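Chapter 7
Learning to Carry: Teaching a Robot from Its Own Wrist

I want to start this chapter with a confession about the last one. In Chapter 6 we spent a lot of pages on grasping, and I may have left you thinking that once the fingers close on something, the hard part is over. I believed that for years! Then I started working on carrying, and I got a lot humbler in a hurry.

Think about what you do when you take a tray across a cafeteria. You picked it up once, at the counter, and that took maybe a second. Everything after that is a long string of small corrections. You keep it level, you watch where the far edge is going, you slow down near a corner. Ask people how they do it and they shrug. So how do we get a robot to do it, when we can't write the rules down ourselves?

The answer we'll work with in this chapter is learning from demonstration, and in particular learning from demonstrations recorded through a camera at the wrist. A person steers the robot through the job, the robot stores what the camera saw along with what the arm and base were told to do, and later a model is trained to go from one to the other. You met the general idea in Chapter 3 under the name behavior cloning. What's new is the viewpoint, and the viewpoint changes more than you'd expect.

Our running case comes from the Tramville study, a project I worked on that looked at moving trays and bins between racks in a parts room. I'll lean on it heavily, partly for the data and partly because I know where all the mistakes are buried.

From the wrist, a carried tray takes over the view. It sits low and large between the fingers, and the room gets whatever is left over: shelving, a steel table, a yellow line running off along the aisle. Keep those proportions in mind as you read, because the model has to work with them too.
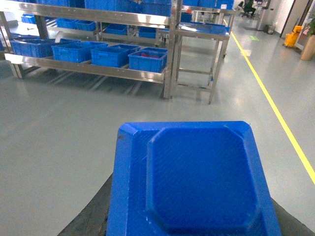

7.1 What the wrist camera gives you, and what it takes away

Let's do the good news first. A wrist camera moves with the hand, so the fingers stay in nearly the same place in every image. That's a gift. The model doesn't have to hunt for the gripper, and the tray's position relative to the fingers can be read almost straight off the picture. If the tray starts to slip or tip, its outline changes, and a small network can pick that up with surprisingly little training.

Now the bad news. The thing you're carrying blocks your view. With a big tray in the grip, the floor right in front of the robot may be hidden completely, and the far background is squeezed into the top of the image. Worse, that background keeps shifting as the wrist turns. Two racks with blue bins on them can look an awful lot alike from a low angle — and if your model has learned "head for the blue bins," you are going to have an interesting afternoon.

We ran straight into this one. Our first model was trained on 110 demonstrations, all of them ending at the same rack. It did nicely on the test runs, and we were pleased with ourselves. Then we asked for a different destination and gave it 30 trials. It reached the right rack in 18 of them. In most of the failures the grip was fine the whole way, and the robot simply delivered a perfectly level tray to the wrong place.

7.2 Splitting the problem in two

The fix we settled on is called the Stankevičius split, and it's the main method of this chapter. You train two models on the same recordings. The first, which I'll call the holding model, sees only the lower part of the image, where the fingers and the tray are. The second, the heading model, sees the upper part plus a short history of how the base has been moving. Each one does its own job, and a simple rule combines their outputs: if the holding model reports too much tilt, the base slows down until the tray is level again.

You may object that we're throwing away information, and you'd be right. A tray that is about to bump a table leg matters to both models. Section 7.5 comes back to this with the Marutis correction, which lets the two share a few numbers at each step.

Before you read on, take 3 minutes with a pencil and sketch what you think each model would see as the robot turns a corner. Keep the sketch. You'll need it for the first exercise in Section 7.3, where we work out how tall the lower strip ought to be.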